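透明なものをつかむためのソフトウェア「Tresstead」、9月に提供を始めます
株式会社Stumico プレスリリース

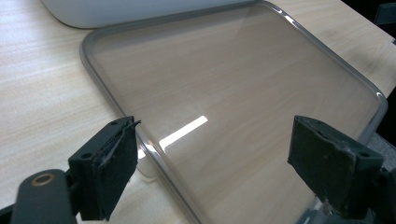 正直なところ透明トレーだけは人の手に残すつもりでいました、と先行利用先のWattanapongからは最初の打ち合わせで言われました。カメラを替えても照明を替えても、ソフトが机の木目を見に行ってしまって縁を拾ってくれない、だから透明なものが流れてくる工程は自動化の計画から外してあったのだそうです。

こんにちは、Stumicoの開発チームです。いつもはもう少しかしこまった文章でお知らせを出しているのですが、今回は作った本人が書いていいということになりまして、一人称でのびのび書かせてもらいます。少し長いです。お急ぎの方は、後ろのほうの「提供時期と動作環境」まで飛ばしてください!

■ Trestteadではなく、Tressteadです

まず名前から。よく綴りを間違えられるのですが、sが二つ続いて、tは一つです(私も社内のフォルダ名を一度間違えて作り、いまだにそのまま残っています)。読みは「トレステッド」。中身は、透明な容器やトレーの縁を見つけて、つかむ位置と指の向きを決め、アームの制御側に渡すところまでを受け持つソフトウェアです。ハードウェアは売りません。お手持ちのカメラとグリッパーの上に載せて使っていただくものです。

弊社には以前からTitwoodという動作計画のツールがあって、ご存じの方はそちらで弊社の名前を覚えてくださっているかもしれません。Titwoodは「どう動くか」を決めるのは得意なのですが、「どこに何があるか」は外から教えてもらう前提で作ってあります。段ボールや金属部品ならそれで困らないんです。ところが透明なトレーになると、教えてくれるはずの認識側が黙り込んでしまう。問い合わせ窓口に届く相談を読み返してみたら、この手の話が本当に多くて、だったら自分たちで作ろう、と始めたのがTressteadでした。

■ 何がそんなに難しいのか

透明なトレーを木の机に置くと、底を通して木目がそのまま見えます。人間なら「トレーの底越しに机が見えている」とすぐわかりますが、画像から面を切り出す処理にとっては、机がただ続いているだけに見えることがあります。深度センサーも、光が素通りしたり跳ね返ったりして、値が抜けたり、机より下に面があると言い出したり。

もう一つ厄介なのが反射です。窓や照明の光が底に映り込むと、白くて四角い、いかにも物体らしい形ができます。開発の初期版はこれが大好きで、トレーを放っておいて映り込みのほうをつかみに行きました。アームがすーっと下りてきて、何もないところで丁寧に指を閉じるんです。横で見ていて、しばらく誰も口をきけませんでした。

そこでTressteadでは、面を探すのをいったんやめました。手がかりにするのは縁です。トレーの縁は少しだけ盛り上がっていて、色がほんのり濃くなったり、光を受けて細く光ったりします。この細い線の切れ端を集めて、角の丸みまで含めて一本の輪郭につなぎ直します。途中が反射で飛んでいても、指に隠れていても、前後の線から補います。補った区間には「ここは推定です」という印が付くので、つかむ位置の候補を選ぶときには、実際に見えている区間が優先されます。

映り込みの見分け方は、カメラを少し動かすことです。手先にカメラを付けた構成なら、近づいていく間に視点が変わりますよね。トレーの縁は縁の場所にとどまりますが、映り込みは視点につれて底の上をすべっていきます。このずれを使って、動くほうを候補から外します。追加の動作は要らず、もともとの接近動作の途中で計算が済むようにしました。ここは社内でかなり粘ったところなので、ぜひ見ていただきたいです。

■ つかむ直前の話

位置がわかっても、まだ終わりではありません。二本指のグリッパーで薄いトレーの縁をはさむときは、指の片方が縁の内側、もう片方が外側に来てくれないと困ります。これが数ミリずれただけで、縁を上から押してしまったり、トレーごと机の上を滑らせてしまったりします。

Tressteadは、指を開いたまま縁の手前で一度だけ確認を入れます。左右の指と縁の位置関係を見直して、ずれていれば向きを直し、直しきれないと判断したら戻ってやり直します。無理に閉じません。この「やめる判断」を入れるかどうかは最後まで議論になりました。止まるソフトは嫌われるので。でも、トレーの中身をぶちまけるソフトのほうがもっと嫌われるだろう、ということで入れました。しきい値は設定画面から変えられます。

パッドの状態も地味に効きます。使い込んだパッドは表面がすれたり端がめくれたりして、画像の中で指の輪郭が新品のときと変わってきます。初期版は指の形を固定で覚えさせていたため、パッドが傷んでくると指の先を縁と取り違えることがありました。今の版では起動時に指を開閉して、その日の指の見え方を覚え直します。パッドを貼り替えた直後も、同じ手順をもう一度走らせるだけです。

■ 社内での試し方

評価用には、形や縁の厚みの違う透明容器を195種類そろえました。倉庫の棚がひとつ、完全に透明なもので埋まっています(棚卸しのとき、とても見づらいです)。木目の机、白い天板、金属の作業台と置き場所を替え、朝の光、夕方の光、蛍光灯と明かりも替えながら、500回を一区切りにして試験を繰り返しました。

直近の一区切りでは、透明トレーの縁をつかんで持ち上げるところまでの成功率が90%を超えました。弊社の作業机での数字ですので、お客様の現場でそのまま出るとお約束するものではありません。失敗したときの内訳も記録してあり、いちばん多かったのは、トレーの縁が隣の容器とぴったり接していて、指の入る隙間がない場合でした。これは認識の問題というより置き方の問題でもあるのですが、隣を少しずらしてからつかむ動作を次の版に向けて作っています。

反対に、今のところ苦手なものもはっきり書いておきます。縁の盛り上がりがまったくない透明な板、二枚以上ぴったり重なったトレー、水滴がびっしり付いた容器。このあたりはまだお任せくださいと言えません。導入のご相談でこれらが出てきたら、素直にそうお伝えします。

■ 現場の人が触る画面について

Tressteadの設定画面には、見つけた縁が線で重ねて表示されます。実際に見えている区間は実線、推定した区間は点線、映り込みとして外した部分は斜線。うまくいかないときに、ソフトが何を見て何を見落としたのかが一目でわかるようにしたかったんです。Wattanapongでの試用中にも、ログの数字より点線の位置を見て話すほうがずっと早い、という感想をいただきました。点線がやけに多い日は照明の角度を見直す、という使い方は私たちの想定になかったもので、マニュアルにそのまま載せさせてもらっています。

記録は接近動作ごとに保存され、あとから再生できます。再生しながらしきい値を変えて「この設定ならつかみに行ったかどうか」を確かめられるので、アームを止めずに調整が進みます。

■ 提供時期と動作環境

提供開始は9月です。Titwoodをすでにお使いの場合は、追加モジュールとして組み込めます。Titwoodをお使いでない場合も、つかむ位置と指の向きを受け取れる制御ソフトがあれば単体で動きます。カメラは手先に取り付けたカラーカメラが一台あれば足ります。深度センサーは、あれば使いますが、なくてもかまいません。

導入時の準備は、カメラとグリッパーの位置合わせ、指の見え方の登録、対象トレーの撮影の順に進めます。登録に使う画像は、トレー一種類につき700枚が目安です。多いと感じられるかもしれませんが、アームが自動で視点を変えながら撮っていくので、人がシャッターを押し続ける必要はありません。トレーを置いて、撮影を始めて、昼休みに行って帰ってきたら終わっているくらいの作業です。

価格と契約の形は、台数と使い方に応じて個別にご案内します。評価版もご用意していて、普段お使いのトレーで試していただけます。できれば、いちばん困っているトレーを選んでください。簡単なもので成功しても、お互いあまりうれしくないので!

■ お問い合わせ

株式会社Stumico Tresstead担当窓口
弊社ウェブサイトのお問い合わせフォームから、件名に「Tresstead」と入れてお送りください。対象の容器の写真を添えていただけると、返信が早くなります。綴りが間違っていても、ちゃんと届きます。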